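From: Ellia
To: cletness-members list
Date: 16/07/2020
Subject: Re: [cletness-members] Reopening -- bookings, classes, the rower

Right, quick one, on my way to the early circuits lot. Answering in order.

> Can someone confirm how the booking slots work now? Porel says one hour,
> the poster in the window says 45 mins. Also is spin back or not, and
> is my membership still frozen or am I paying for nothing?
> And did the Bright challenge total ever get added up?
> Bright group, evenings

Slots. One hour, Porel is right, poster is old. Hour includes getting in and wiping down your kit, so really 50 mins of training. Max 10 on the gym floor at once. Please don't turn up early and hang about on the stairs, they're narrow and people need to get past.

Spin is back but only the small class, bikes spaced out, windows open. Bring a layer for the warm up. No shared mats for the stretch at the end, so your own or the bare floor.

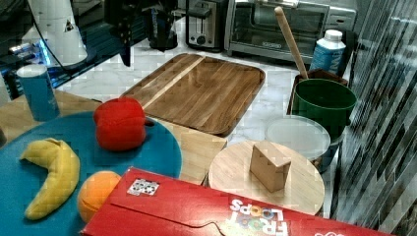

Memberships -- all frozen ones stay frozen until you tell us otherwise. Nothing comes out of your account before you say yes. If you did get charged in July reply to me off list with the date and I'll sort it, takes 2 minutes. Don't reply to everyone pls, last time we had the whole list reading about somebodys direct debit.

Challenge total. Yes, added up finally. Bright group did 1,125 km between you over lockdown, Cletness mornings did 1,076. So Bright win, well done, and mornings can stop telling me it was a dead heat. Walks counted, dog walks counted, pushing a trolley round the shop did not.

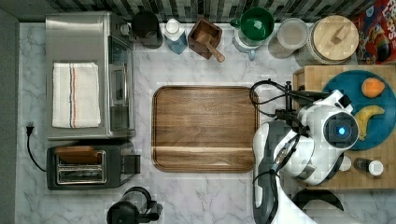

Food before training, as three of you asked seperately. Early slots are earlier than most of you are used to and I had one person go very pale on the second set of squats. Have something small first. Slice of bread and whatever comes out of the kettle is fine, you don't need powders or a special bar. Leave a bit of a gap then come in. If you can't face eating that early, book a later slot, there are plenty.

Changing rooms still shut. Toilets open, showers not. Come dressed to train and go home in it. Lockers also off so bring as little as you can, bags go in the marked squares by the wall.
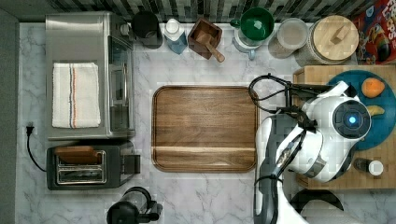
Towels. We're not lending them out any more and the laundry basket has gone, so bring your own or you won't be allowed on the benches. Not a gym one necessarily. A clean kitchen one like the white one with the stripes does the job, folds up small and goes over the headrest no bother. Take it home with you after, I've already got a pile of left ones and they will be going in the bin.

Rower -- one is still out of action, waiting on a part for the chain. Other one is ok but the screen sticks, press the middle button twice. Speed ladder sessions go outside on the car park when it's dry, check the list in the morning before you set off.

Think thats everything. Strength class timetable to follow, still arguing with the Porel lot about who gets the rack when.

Ellia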